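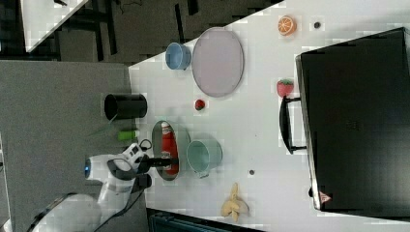
R. Mridha
Senior Instructor in Cell Maintenance, Flumville Technical Institute

Home Contents Previous chapter Next chapter Glossary Instructor resources

Chapter 8
Care of a Single-Arm Tabletop Cell

8.1 Purpose of the chapter

The previous chapters dealt with robot cells in general terms. This chapter follows one cell from its first mounting to its regular service. The cell, known in the Nirka teaching laboratory as the kitchen cell, consists of one white arm with a black gripper, a white work surface, a countertop oven, and a set of dishes and toy foods that the arm is asked to pick up and move. Students who complete the chapter should be able to inspect such a cell, bring it into a known condition, and record that condition so that another person can repeat it.

The kitchen cell has been chosen for its ordinary contents. A ketchup bottle lying in a dish is a harder object to grip well than a machined block, and small errors in setup that would pass unnoticed with the block will show at once with the bottle. The same methods apply to larger cells, and the exercises on page 174 ask the student to transfer them.

8.2 Order of work

Service on the cell is carried out in 3 stages: the arm and its cables, the gripper and wrist, and the work surface with everything on it. The stages are always taken in this order. A fault in the arm will appear as a fault in the gripper, and a fault in either will appear as a misplaced object on the table. Students who begin with the table often spend an hour moving dishes to correct an error that lies in a joint.

Before the first stage, the arm is brought to its rest position, the stop button is pressed, and the power is switched off at the cabinet. The person doing the work keeps the key.

8.3 The arm and its cables

Cables that run along the outside of an arm are easy to replace and easy to damage. Each loop must be long enough for the wrist to turn through its full range and short enough that it cannot catch on a dish, a handle, or the oven. The inspector follows each cable by hand from the base to the wrist and feels for flat spots, cuts, and stiff sections. A cable that has hardened is replaced, even if it still carries a signal.

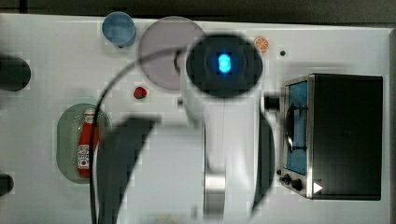

After the cables have been checked at rest, power is restored and the arm is moved through its range at the lowest speed setting. A second person watches the loop nearest the wrist — the part that moves most — and calls a stop if it drags on the surface or passes under a link. Cable ties are then adjusted. They should hold the cable in place without pinching it, and the cut ends should face away from any moving part.

Joint bolts are checked after every 200 hours of running time. The correct torque values are given in the arm manufacturer's handbook and must not be estimated.

8.4 The gripper and wrist

The fingers are wiped with a dry cloth and examined for wear along the inner faces. Uneven wear usually means that the gripper has been closing on objects off center. The wrist screws are tightened next, followed by the camera mount. If the camera has been moved at all, the calibration described in Chapter 6 must be repeated before the cell is used.

8.5 The work surface

Loose items are removed and the surface is cleaned. The oven is then pushed gently from each side to confirm that it does not shift. Its position relative to the arm base is measured at two corners and compared with the last entry in the log. Dishes and foods are returned only after this measurement has been written down.

The log follows the Clikov format used throughout this book. Each entry gives the running hours, the parts inspected, the parts changed, and the initials of the person who did the work. Entries are made in ink on the same day.

Key terms: cable loop, rest position, running time, wrist, work surface

This site uses cookies to remember your place in the text. Accept Manage settings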